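The Second Life of the Household Drawer

Sorting Day at the Groselby Exchange

On the first Wednesday of October, the doors of the Groselby Exchange open at nine, and the line usually reaches the corner of Haslam Street well before then. Residents arrive with carrier bags, shoeboxes and, in one case this year, a whole kitchen drawer with its contents undisturbed. The Exchange accepts all of it.

Founded as a lending library for tools, the Exchange now devotes most of its floor to the small goods that households keep without using. Its director, Ileana Sima, took up the post after 20 years in municipal waste planning in Tovia. She regards the household drawer as a neglected subject.

"Cities have good plans for sofas and refrigerators," she said. "A spare key ring or a single teaspoon has no plan at all. It waits in the dark until somebody moves house."

Under the present rules, each visitor may leave up to 30 items and take home as many as they wish. Goods that remain unclaimed for 60 days are passed to schools and repair workshops in the region. No money changes hands, and no record is kept of who brought what.

The arrangement has its critics. Some shopkeepers on Haslam Street argued at first that free goods would harm their trade. Tincuța Sandu, whose hardware store stands opposite the Exchange, was among them. She has since changed her view. Visitors who find a usable hinge, she observed, generally cross the road to buy the screws.

Mixed items are the most demanding part of the work. Clothing and books can be shelved at once, while small objects must be judged one at a time, and opinions differ on what deserves a place.

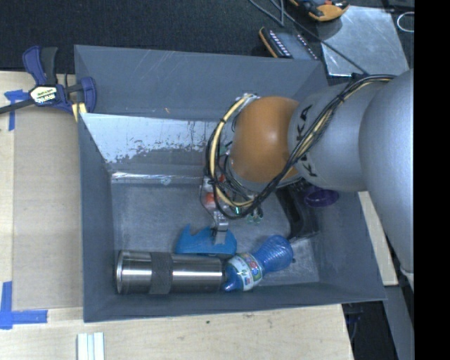
A small assortment of objects in an open gray bin, with a robot arm reaching in.

The Exchange intends to extend its hours in the spring and to open a second room for lamps and clocks. A similar service is under discussion in Vuvness, where residents have asked that toys be included from the start. Ms. Sima has advised them to begin with a larger room than they think they need.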